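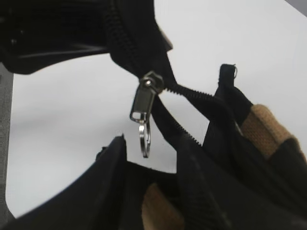 How to look after the zip of a fabric bag, and how to repair it when it opens behind the slider

By Beca Morris
July
176 shares | 3 comments

A zip is a small part of a bag, but when it stops working the whole bag stays in the cupboard. I have repaired zips at my kitchen table for several years, first for my own family and later for neighbours in Lougher. Most of the bags that come to me do not need a new zip. They need cleaning, a little wax, and sometimes a new slider.

My own bag is black with tan straps. It has a black coil zip with a silver metal slider, and I keep a small split ring on the pull tab. I use it every day, so I will write mainly about this type. Metal zips with separate teeth and the chunky moulded plastic ones are a different job, and I say only a few words about them near the end.

The names of the parts

When I started, I did not know the English names, and it was difficult to buy anything in the shop. These are the words I needed.

Tape: the strip of fabric on each side, which is sewn to the bag.
Coil: the thin spiral with fine ridges. The two coils lock together to make the chain.
Slider: the metal piece that travels up and down.
Pull tab: the flat piece hanging from the slider, which you hold.
Stops: small pieces at the ends, so that the slider does not run off.

What you will need

An old toothbrush, soft
A bowl of lukewarm water with a few drops of dish soap
Two clean cloths
A plain candle, white or the same colour as the tape
Small scissors
Flat pliers without teeth, or with tape around the jaws
A lighter, for synthetic thread and strap ends
A needle and strong polyester thread
A small piece of number 1000 sandpaper
A split ring, if your pull tab has a hole or slot for it

You will not use everything each time. For ordinary cleaning, the first four are enough.

Cleaning the zip

1. Empty the bag completely and turn it upside down over the sink. Shake it. Sand and crumbs like to collect in the corners at the ends of the zip.

2. Close the zip as far as it goes easily. Brush along the outside of the coil with the dry toothbrush, always in the same direction.

3. Open the zip and brush the inner side of both coils. Hold the tape flat with two fingers while you do it. If the bag is soft it will fold itself under your hand, and then I put a rolled towel inside.

4. Dip the brush in the soapy water, shake off the extra, and brush again. Clean the slider too, including the two channels at the front where the coils go in. A wooden toothpick can reach there.

5. Wipe with a damp cloth, then with a dry one. Leave the bag open until the next morning. Please do not use the hair dryer on hot. I did this once with a blue sports bag and the tape went wavy, and it is still wavy.

When the bag is dry, rub the candle lightly along the closed chain on the outside. Move the slider up and down ten times. Wipe away the crumbs of wax. It should feel easier already after the second or third pass. I don't use cooking oil, it catches dust and it can leave a mark on light fabric such as tan canvas.

When the slider stops on the fabric

This is the most common trouble, and pulling harder makes it worse. On a soft bag the tape gathers near the curve, or the lining comes too close, and the slider bites it.

Stop pulling. Look from both sides, because the fold is often caught underneath where you can't see it. Hold the slider still with one hand. With the other hand, pull the caught fabric gently sideways, away from the chain, and not up. When you feel it give a little, move the slider backwards, the way it came from, only a few millimetres. Pull the fabric again. Continue in this way, a little of one and a little of the other.

If the same place catches each time, there is probably too much loose lining. Turn the bag inside out and sew the lining down beside the tape with small stitches, well clear of the coil. A finger's width is a good distance. Cut any hanging threads, but do not pull them out.

When the zip opens behind the slider

You close the zip, the slider goes to the end, and the two sides come apart again after it. People think that the coil is finished. Usually it is the slider, which has become a bit too wide after many years and does not press the coils together properly any more.

1. Bring the slider back to the place where you start to close. If it doesn't want to go back, use wax and patience.

2. Take the flat pliers and look at the slider from the side. There is a gap on the left and a gap on the right, where the tape goes through. You want to make each gap a very small amount narrower, at the rear end of the slider.

3. Squeeze one side softly. Then squeeze the other side the same amount. Stop and try the zip.

4. If it still opens, squeeze again, also softly. Three tries is my limit. The metal of many sliders is brittle - it cracks without any warning, and then you must buy a new one.

5. If there is a rough spot on the slider after this, rub it with the sandpaper and wipe off the dust.

When squeezing does not help, change the slider. Look on the back of the old one for a number, which tells you the size. Take it with you to the shop if you are not sure. I buy mine from Drodine, where they have a box of single sliders beside the counter and let you try them on your own bag. To put the new one on, you have to open a few stitches at the end of the zip, remove the old slider, feed both coils into the new one evenly, and sew the end closed again with six or seven tight stitches across the chain. These stitches also work as the stop.

Feeding the coils evenly is the part which needs practice. If one side is ahead of the other, the bag will have a bump at the end. Take the slider off and begin again, it is quicker than hoping.

A split ring on the pull tab

Small pull tabs are hard to hold with gloves or with sore fingers. A little split ring through the slot gives you something to catch, and you can tie a cord on it. Choose a ring thin enough to turn freely in the slot. Open the ring with a fingernail or the tip of a blunt knife, put the edge of the tab in between, and turn the ring around until both layers have gone through.

For the cord I use a piece as long as my hand, folded in two and knotted. My friend Ieuan Harries prefers a leather strip from an old boot, and it looks nicer than mine, I must admit.

Frayed loops and strap ends

While the bag is on the table, look at the short fabric loops and the ends of the straps. A few loose threads are not a problem now, but they become longer. Trim them straight with the scissors. If the strap is nylon or polyester, hold the lighter flame near the cut edge, not touching, until the threads draw together. Do this outside or by an open window, keep the flame far from the bag body, and don't press the edge with your fingers while it is soft.

Cotton must not be treated with a flame. It burns. For a cotton strap, put a line of fabric glue on the end or sew over the edge with blanket stitch. If you don't know which material you have, choose the needle.

Metal and moulded zips

For metal teeth, the candle is good also, and a soft pencil works well. Rub the pencil on both sides of the teeth, then wipe, as the grey can come off on your clothes. A missing tooth in the middle of the chain I do not repair. I send these to the repair table at Zivumwood hall, where they have a machine strong enough to sew in a whole new zip.

How often

I brush the zip of my everyday bag once a month and wax it when it begins to feel dry. Beach bags and bags for sport need it more. Before a long trip I do both a few days early, so that there is still time to change the slider if I find something wrong.

For storing, leave the zip closed and the bag lightly filled with an old pillowcase. A bag that is pressed flat under other bags gets a crease across the coil, and the slider will always notice this place.

1371 views | 176 shares

3 comments

Wikolier
The sideways pull worked on my daughter's pencil case. We had already cut a piece of the lining before I read this, sadly.

Ieuan Harries
The leather is from the tongue of the boot, the thin part. The rest is too stiff for it.

Beca Morris
Thank you Ieuan, I will correct my own one. Wikolier - a small patch of cotton tape inside will cover the cut.

Contact | Copyright Beca Morris | Back to top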